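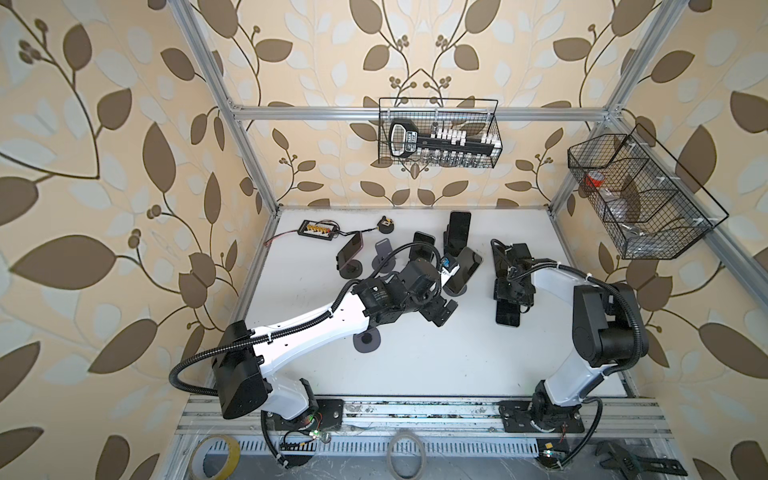
Accueil | Tickets | Base de connaissances | Mon compte

Ticket 1277 - Ledinow mobile : la synchronisation s'arrête après la mise à jour
Demandeur : Bahman Zamani, agence de Javalville
Suivi : Elaheh Nouri
Statut : résolu

Description
Depuis la mise à jour de novembre, les fiches client saisies sur téléphone ne remontent plus au serveur. L'application affiche « Synchronisation en attente » et reste bloquée. 17 comptes touchés, tous à Javalville. Aucun message d'erreur côté utilisateur.

Elaheh Nouri, 9 h 40
Pouvez-vous vider le cache de l'application, vous reconnecter et relancer une synchronisation en Wi-Fi ? Merci de ne pas désinstaller, les fiches non envoyées seraient perdues.

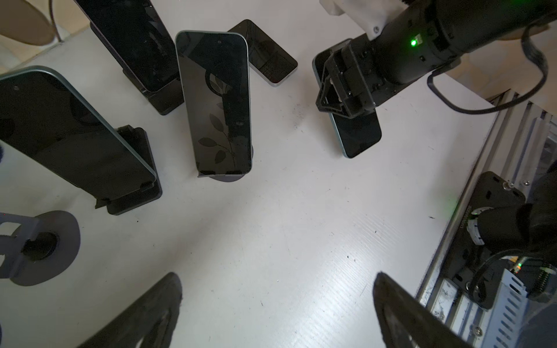 Téléphones sur la table, dont un dans un support noir.

Bahman Zamani, 10 h 15
Fait sur trois comptes. Même résultat. En 4G, c'est pareil. J'ai joint le journal de l'un d'eux : l'envoi démarre puis s'interrompt au bout de 30 secondes.

Elaheh Nouri, 11 h 05
Le journal montre un dépassement de délai sur la passerelle Parsa. La nouvelle version envoie les fiches par lots de 500, pièces jointes comprises. Je transmets à Firouzeh Soltani pour le côté serveur.
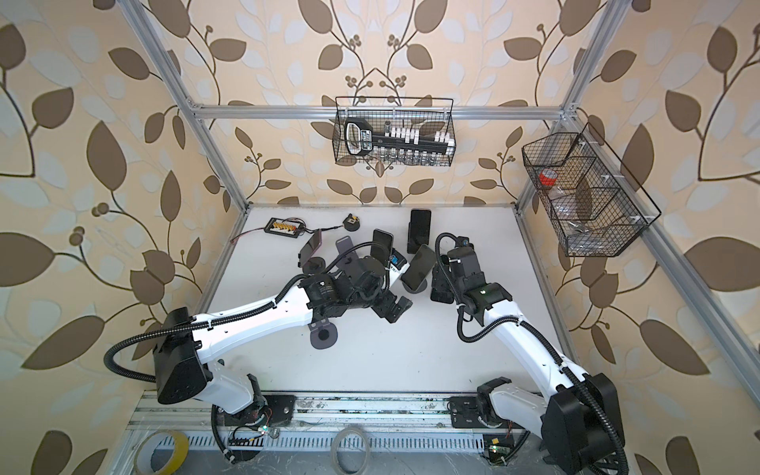
Plan de travail blanc, panier métallique noir accroché au fond.

Firouzeh Soltani, 14 h 20
Confirmé. Le délai de la passerelle est trop court pour des lots de cette taille. J'ai ramené la taille des lots à sa valeur précédente pour Javalville - pas de redémarrage nécessaire. Il faut fermer l'application et la rouvrir une fois.

Bahman Zamani, 15 h 10
Tout est remonté sur 16 comptes. Il reste celui de Juwita Pillai, dont la session avait expiré. Elle s'est reconnectée et ses fiches sont passées aussi.

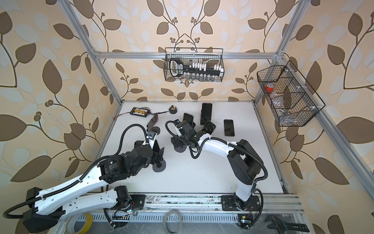 Faut-il ressaisir les fiches créées pendant le blocage ?
Les fiches restent enregistrées sur le téléphone et partent à la première synchronisation réussie, avec leur date de création d'origine.

Elaheh Nouri, 16 h 30
Ticket clos. Le correctif définitif est suivi à part avec l'éditeur, Tesley.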